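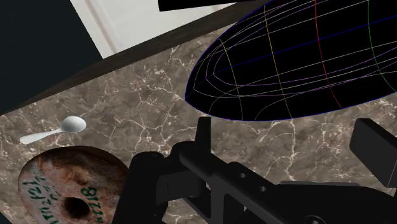 Baven Worktops: common questions

Do you seal marble before it is fitted?
Yes. Every Clinda slab gets 2 coats at the workshop. You will need to reseal it yourself from time to time.

How much is the deposit?
£300, taken off the final bill. 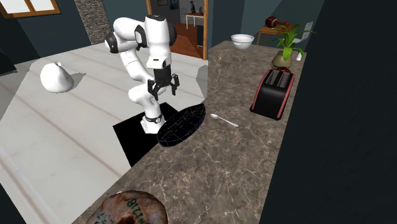

What can I put down on it?
Most everyday kitchen things are fine on sealed marble. A dark pan resting on the counter with a small silver spoon beside it does no harm if both are clean and cool. Wipe up lemon juice, vinegar and wine straight away.

Will the veins match my sample?
No two slabs are the same. You can choose your own at our Skelen yard.

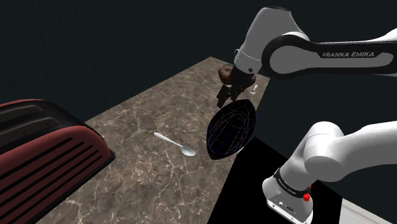

Rectangular marble countertop.

How long does fitting take?
Allow 7 working days from measuring. Orders placed in May can take longer.

Can I cut on it?
Please use a board. Knives will scratch the surface.

Page updated 28 July 2026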